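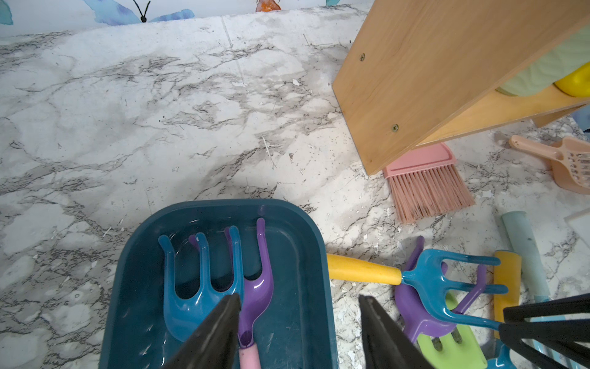
Ticket 419: Tidy-up demo stalls with visitors watching
Product: Brernum two-arm cell, Dostora task runner
Site: Wultonitz open day
Opened by: Rozália Vörös
Assigned to: Botond Bodnár
Priority: High (was Medium until the school group arrived)

Friday 9:40, Rozália
Garden tool demo stops partway through the sort. The Dostora panel says "target unclear" and waits for an operator. I press Resume, it says "target unclear" again, with what I choose to read as conviction. Visitors were very kind about it. One man asked if it was on break.

9:52, Botond
Which task file? And did anybody change the layout after Thursday's checkout? Please don't say "only a little."

9:58, Rozália
The open day file, the one with the tray. The layout changed only a little.

10:05, Botond
Send me the log and tell me what moved.

10:20, Rozália
Log attached. The shelf got shifted to make room, and we set out more tools because the original handful looked stingy. Also, a kid at the front asked for the butterflies to stay, so please don't suggest plain walls again.

10:41, Botond
The butterflies are innocent. The pick step scores every candidate grasp out of 1000 and wants one clear winner. With tools lying across each other in the tray, two of them score nearly the same and the runner refuses to choose. Line 55 of the log has it. Try this:
1. Pause both arms and wait for the panel to go amber.
2. Spread the tools so the heads point the same way.
3. Teach the shelf position again.
4. Restart from the beginning. Resume only repeats the old scores, however firmly it is pressed.

11:15, Rozália
Done, apart from step 3. The teach screen wants a password and the sticky note with the password has gone to wherever sticky notes go.

11:18, Botond
Sent it by text. Please wipe the table as well while you're in there, crumbs show up as specks in the wrist view.

11:50, Rozália
Shelf taught. Restarted, and it's moving again. View from the side:

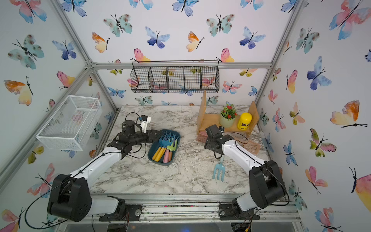
Tools in the teal tray, one light blue fork on the tabletop by the right gripper.

12:06, Botond
Better. Leave the fork where it is and let the run finish before touching anything.

1:30, Rozália
Three full runs without a stop, one of them with applause. The afternoon group has 47 people signed up, so I'm keeping the ticket open until they leave.

4:45, Rozália
One stall at 3:10, cleared with a full restart. I told them it was thinking. Lower to Medium?

4:51, Botond
Lowered. I'll look at the tie-break setting in September — until then, fewer tools.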